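Lakia — wrist camera episodes and tools for container placement

Version 4, updated in June

What is this

Lakia is a set of recorded episodes together with the small Python package that we use for reading, checking and replaying them. We made it to train and test a perception module which finds open containers on a table and gives a place pose to the planner. The planner itself is in the Rilovcombe repository and is not included.

Contents

episodes/ — 800 episodes, one folder for each
splits/ — train, validation and test lists
lakia/ — reader, time alignment, replay
configs/ — detector and controller settings

Each episode has the wrist video, joint states, gripper opening and one text instruction. Video is stored at 15 frames per second. Joint states come faster, so please use lakia.align and do not match them by index. In version 3 we did this wrong ourselves, and the labels were late when the arm was moving quickly.

Installation

pip install -e .
lakia check episodes/

The check command prints the episodes with missing joint states. It does not repair them.

Labels

Kendra Bélanger and Jamila Selvanayagam labeled the container rim as an ellipse and the support surface as a plane. Containers which are only partly in view have the flag partial=true. The detector was trained without them, but the planner needs them as obstacles. The test split has 300 episodes.
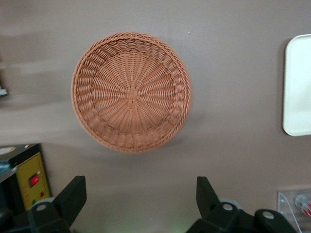 Wrist view with woven basket between and above the finger pads; white tray partly in view at right.

Known problems

Motion blur makes the rim ellipse too big, mostly on woven containers. You can set blur_gate in configs/detector.yaml to skip such frames — the default is off.

Glossy white surfaces sometimes give holes in the plane mask. Carter Li has a branch for this, not merged yet.

The replay tool ignores gripper force.

Contact

For questions about labels write to Kendra. For the reader and replay, open an issue and mention Hélène Hawthorne. Please attach the output of lakia check.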